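4.3 Comparing two grippers on the wrist camera view

Use this procedure to try the Wosska and Furovance grippers in the simulator before you mount either one on the arm. Load the kitchen world first (see 4.1).

1. Open the Rosis controller panel and set the arm to Home.
2. Under Tool, select the first gripper. Wait for the status line to read Ready.
3. Open the wrist camera window and turn off auto exposure.
4. Drive the arm until the camera faces the stone wall over the marble ledge.
5. Save one still and write down the joint values.
6. Select the second gripper and repeat steps 3 to 5 with the same joint values.

Note: The camera offset is stored per gripper - changing the tool resets it. Enter your own value again if you are not using the default.

Caution: Do not switch tools while the arm is moving. The controller drops the motion and you will have to home the arm again.
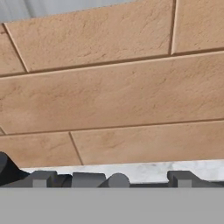 7. Check how much of the view the gripper body takes up along the bottom edge. If it hides the ledge where you plan to place parts, raise the camera mount 10 mm and save a new still.
8. Run the grasp test 2 times for each gripper and export the log.

Section revised by Ya-wen Tai, 7 Jun 2019.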